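The Road to Lirkach

Tsung-han Man had the map open on his knees before the bus left Tanner. 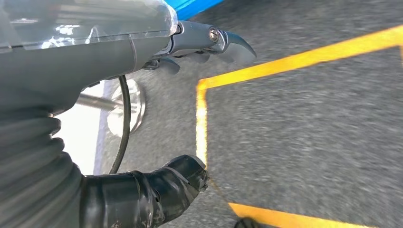

"How far is it to Lirkach?" his aunt asked.

"Eighty miles, with one stop at Bornenen."

She nodded and put her purse under the seat. She had sold the house on Friday and still had both keys on a string around her neck. The buyer hadn't asked for the second one.

At Bornenen the driver let them off to use the restroom. Tsung-han bought two coffees and a roll, and they split the roll standing up. It was starting to snow.

"Your uncle left me 1000 dollars and a boat," she said. "I never once got in the boat."

"Do you want to?"

"In March, maybe. It's too cold now."

They got back on. A man had taken their seats, so they sat behind him. She slept against the window with her mouth open. Tsung-han folded the map the wrong way, unfolded it, and tried again. When the bus reached Lirkach at 7, her sister was waiting under the station light in a coat he remembered from when he was small.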